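Kobori 6 planner out today, two-arm tabletop work gets the big changes

September 28, 2024

Udora has pushed out version 6 of Kobori, its motion planner for small two-arm setups, and the headline item is a rewritten scheduler that lets both arms share one patch of table without one of them parking first. Download went up this morning. Docs still catching up.

The old release, from March, treated the arms as taking turns. Safe, but slow. The new one replans both paths 60 times a second and only holds an arm back when the two would come too close. Udora says it ran 1,000 planned moves in simulation before tagging the build, then another 100 on the bench at its Sitby office. No word yet on how many of the bench runs needed a restart. We've asked.

"The crossing paths were the easy bit," said Mieke Kramer, who leads the planning team. "Cables were the hard bit. An arm can be clear of the other arm and still drag its own wiring through the work." Kobori now takes a rough cable envelope in the config file and keeps that space out of the path search. It has to be measured by hand for now, auto estimate is planned.
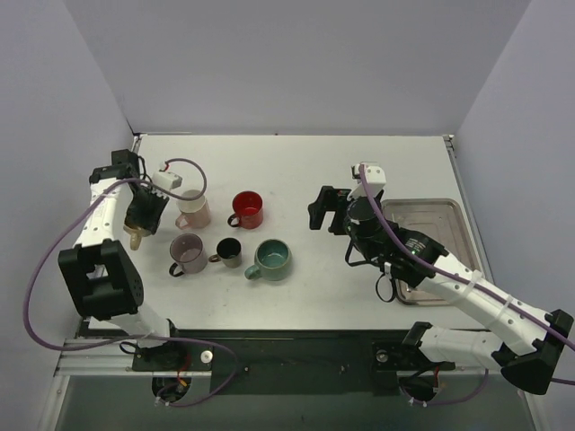 Two arms, five mugs and a steel tray on the bench. Photo: Udora

Also in this release: handle direction is now a proper input. The grasp step used to treat a mug as a plain cylinder, and would happily choose an approach straight through the handle. Now it wants an angle for each one, either from your own perception code or from Corora, the firm's object pose package. Translucent cups are still listed under known issues. Depth readings on them are patchy, Kramer said, and colour cues only get you so far.

Things that will break: the old turn-taking flag is gone, and log files have a new format. Anyone replaying March logs will need the convertor script, it's in the tools folder. Config files from the last version load with a warning.

Free for labs and hobby users, same as before. Commercial pricing hasnt changed. A patch for the Windows installer is expected next week.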